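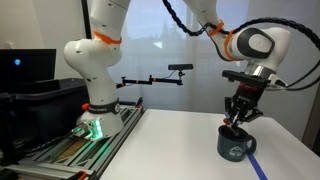

Figure 1. White arm on an aluminum rail platform, with green status lights at the base.

Noise Levels in Shared Study Spaces at Skinham Hall
Kiều Tôn, Keegan Gauthier, Soledad Núñez
Course advisor: Vernon Turcotte

1. Background

Skinham Hall has three floors of shared study space. Students complained in the spring survey that the second floor was too loud to read in, and the building office asked if a class could measure it. We took this on as our term project.

2. Method

We placed sound meters on each floor and logged a reading every minute from 9 a.m. to 9 p.m. The meters sat on shelves at ear height for a seated person. We also handed out a one-page survey and got 326 back. Of those, 23 were left out of the results — most had no floor marked.

The second floor meter stopped logging twice because of a bad battery clip. We replaced the clip and repeated both afternoons.

3. Results

The second floor was the loudest in every hour we measured. The peak came between noon and 2 p.m., when people cut through from the Ullano Street entrance to the café. The third floor stayed quiet until late afternoon, then got louder as groups moved up from below.

Survey answers mostly matched the meters. The exception was the first floor, where people rated the noise as worse than our readings would suggest. Several wrote that the door closer bothered them more than the talking did.

4. Cost of changes

A felt door seal and a new closer would cost $400. Acoustic panels along the second floor hallway would cost $3,000. We suggest doing the door first and measuring again in October before any panels are ordered.

5. Work left to do

Davoud Hosseinzadeh has offered to help us compare our meters with a calibrated one. The full log and the blank survey form are in Appendix A.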